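Week 3: Zippers, Part Two (the canvas pouch)

Okay, so last week we cut our canvas and most of you went home with two rectangles and a zipper pinned on crooked. That's fine! Mine was crooked too for the first year I made these. Bring whatever you've got and we'll sort it out together at the long table in the Jaltbridge room.

I'm going to talk a lot about the ends of the zipper tonight, and I know it sounds fussy. The long straight part pretty much sews itself once you have the zipper foot on. The ends are where canvas bunches up, and where people break needles (I broke two at the Ulmont workshop in front of a full class). Please fold your tabs over before you topstitch, and hand-crank the wheel over the thick bit. Set your stitch length to 3 and leave it there.

Cream canvas shows every wobble, so if you're nervous use cream thread and it all melts in. I like a metal pull, mostly for the little clink. 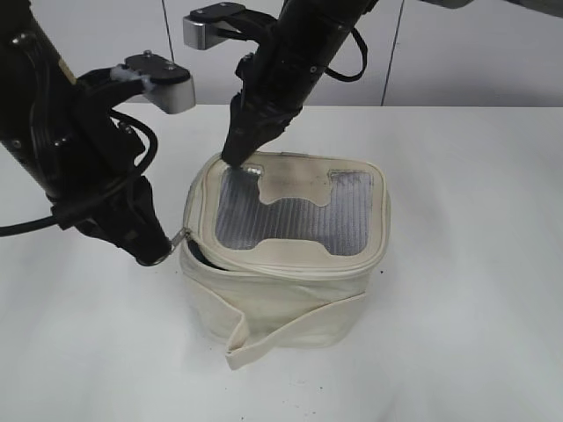
Should I wash the canvas before I sew the zipper in?

I would. Cotton canvas shrinks more than zipper tape does, and if you skip the wash you can end up with a rippled zipper the first time the pouch goes through the laundry.

Now, boxing the corners. Leave the zipper open at least halfway before you sew the sides shut, or you'll be picking at it from the outside with a chopstick (ask me how I know). Pinch each bottom corner flat, line up the seams, draw your line and sew across it twice. Trim after you've checked both corners match, please, not before!

For home: finish one pouch and open and close it a bunch of times. If the slider catches on the lining, topstitch the lining down a little farther from the teeth. The Srour pattern sheet has the lining pieces on page 14. Next time we do the wrist strap, so bring a scrap of webbing and a D-ring if you have one.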